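Wash Tubs and Worktables

Posted October 15, 2003 by Angus Brunton
Filed under: Workroom > Tables and Tubs
Shared 789 times | 3 comments

This gallery covers the light wood tables we use for tub work at Tremdale. I get letters asking what kind of table holds up to it, and I would sooner show the tops than describe them.

We bought ours from Warnero in June. The order number was 2438 if anyone wants to ask them for the same batch. They are square, and one person can reach the middle from any side. Chanida Chaiyaporn picked the pale finish over a darker one so that drips would show up and get wiped.

A few habits we have settled on. Fill the tub partway only. Set it down near the side you stand on and put the lid behind it, flat, where your sleeve won't catch it. Keep cables behind the table as far as you can. Wipe with the grain, and use a dry cloth second. We tried the Plornerano polish for a while and gave it up — it left streaks you could see from the door.

Carpet under a water table is not ideal, but it is what the room has. A towel on the floor takes care of most of it.

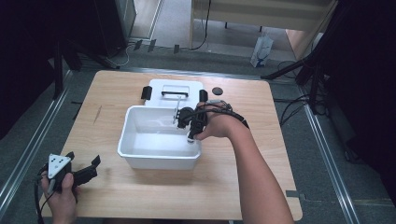

The tub partly filled, with its white lid lying flat behind it.

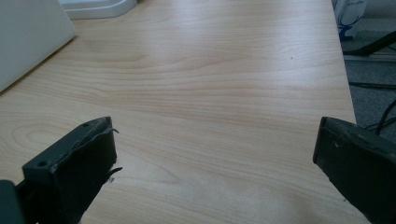

Long wavy grain, with oval rings toward the left.
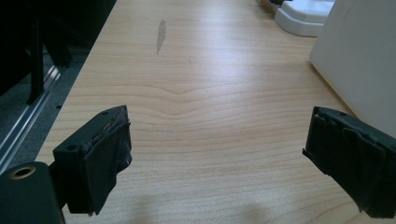 Finer lines on this one, and a gentle wave near the middle.

Workroom Notes, No. 725

Grain that runs side to side makes it easy to see which way you have wiped. The wavy parts clean up the same as the straight parts. I have not sanded or refinished anything so far and don't plan to before next June.

If you are buying one, check that the top sits level before you put water on it. Ours needed a folded card under one leg.

Comments (3)

ratana_p: Is the Ratanaporn table the same size? I have one of those and the edges have gone gray from water.

Angus Brunton: Never owned one, sorry. I would try wiping the edges first, before the middle.

D. in the annex: We put 500 hours on a pale top like this and the finish went dull only in the corner where the tub stood. Move the tub now and then.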